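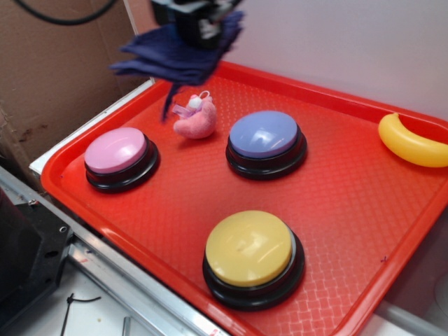
Zinau Tabletop Arm Kit
Club and classroom set

Zinau is the arm we wished we'd had when our robotics club started. It clamps to an ordinary table, it runs from a laptop, and a group of middle schoolers can have it picking things up by the end of their first meeting. We designed it with the after-school club at Sostlow, where Rania Shawky and Reda Hajji run the Tuesday group, and a lot of what's in the box is there because their students asked for it.

What the club does with it

The Sostlow group is working on a project they call Helmy. The idea is a tidy-up robot: it has to handle soft things and hard things on the same tray, and the students decide what goes where. Cloth, plush toys, plastic fruit, push buttons – anything that fits in a hand is fair game. Cloth is the hard one! It folds, it hangs, it catches on its neighbors, and every team ends up with a different way of going after it. Radwa Gaber's team grabs from the middle. Another team swears by corners and will tell you so at length.

The buttons are a favorite too. Students start by moving them from one side of the tray to the other, then switch to pressing them in a set order, which takes a lot more care with height than you'd think.

In the box

Arm, assembled, with two-finger gripper
Table clamp and mounting bracket
Power supply and USB cable
Spare finger pads, 6
Hex keys and a bag of spare screws
Printed activity book, 11 projects

Trays, toys and a laptop are not included. Most clubs raid a toy bin and do very well out of it. A tray with a raised rim is worth finding, as round things roll and you'll spend less time under the table.

Specs

Reach: 318 mm from the base
Software: Tradum, free to download, runs on Windows, Mac and Linux
Control: on-screen sliders, game controller, block code or Python
Ages: 10 and up, with an adult in the room

About Tradum

Tradum is the program that comes with the arm, and it's the part we're proudest of. Students can drive the arm by hand, save the moves, and play them back slower or faster. When they're ready for code, the same moves show up as blocks, and the blocks open up as Python. Doaa Ouali wrote the lessons and keeps adding new ones – the July update has a whole set on soft objects, with a really fun one on picking up socks.

Setup tips from Sostlow

Clamp the arm before you plug it in. Tie the cables back so they stay clear of the elbow. Run every new program at half speed the first time. If the gripper slips on cloth, wipe the pads with a damp rag and let them dry before you reach for the spares.

Parts and repairs

Every joint comes apart with the hex keys in the box, and students are welcome to do the work themselves. Replacement motors, pads and cables are sold one at a time. Rachid Lamrani answers the repair mail and likes getting photos of whatever broke.

Replacement gripper, complete: $79
Ships in a padded box with four screws and a one-page guide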